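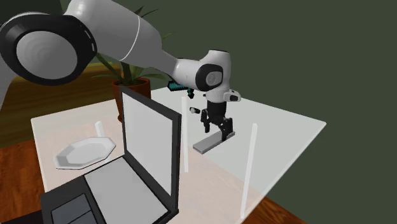 Figure 3. Rendered view, light-colored tabletop.

3.2 Surface tone and reading comfort

Participants read two short passages at a desk, one on a pale surface and one on a dark one. Order swapped for half the group. 30 people signed up at the Gallton site, 16 finished both sittings. Passages were 500 words each, taken from the Kemeys reader, with all names removed. Lighting fixed for the whole of June, blinds down.

Comfort was marked on a paper scale right after each passage. No talking in between. Pale tops as in Figure 3 were rated easier on the eyes in the morning sittings, but the gap shrinks after lunch – we did not expect this and have no good account of it. Bowen and Prieto scored the sheets separatly and compared. Where they differed, Juška decided.

Reading speed: no clear effect. Two readers lost thier place on the dark top and started over, both kept in. Breaks were 20 minutes, longer than in the Flunis study, so the two sets of scores should not be pooled. Glare from the page itself was not measured – matte paper throughout, same batch. Left-handed readers are treated in 3.3.

Last updated: April 27, 2018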